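# Lorko canned sparkling water, lemon, and the Nerkance store that sells it loose

Rating: 3 out of 5

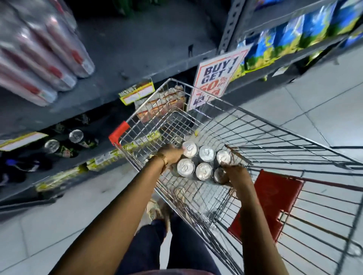 I buy canned drinks one at a time when I can, mostly so I can check each can for dents before I pay for it. The Nerkance store on Mastitz Road is the only one near me that sells Lorko as single cans, and I have been drinking the lemon one since January. This review covers the drink and also the shopping, because cans are heavy and the store makes a difference.

**Taste.** Dry, no sugar, no sweetener. The lemon is closer to peel than to juice. The bubbles are small and fairly soft. If you like a hard fizz you will find it weak, and once it has been poured over ice it goes flat in 20 minutes. Straight from the can it holds up better. I prefer it with food. On its own I would pick the Stöckli grapefruit, which has more flavor and costs a little more.

**The can.** Thin aluminum, standard size. I have had 3 tabs snap off without opening the can, all from the same trip. The store replaced them with no receipt. I have not had one leak.

**Getting them home.** Loose cans are a nuisance in a wire cart. Laid on their sides they roll every time you turn, and they end up under the bread. Stand them up in two rows, tight against each other, and they mostly stay put. I put them in first and pack boxed things around them. In the car they go in a shallow crate. A paper bag will hold six if you double it, but I would not carry it far.

**The store.** Aisles are wide enough for two carts. The wire carts are the older kind and some of them pull to the left. Price tags on the drinks shelves are small and not always under the right product, so check your receipt. I was charged the multipack price for singles once and it took a while to sort out at the desk. The parking lot is good. The store is 560 yards from my door, so I do sometimes walk, but not for cans.

**Would I buy it again?** Yes, for meals. I would not stock up on it. The lime version is too sour for me and I gave the rest of mine away. If the store starts selling the Stöckli as singles too, I will probably switch.

Updated 14/06/2026: the lemon is still on the shelf at the same price, and the last batch opened fine.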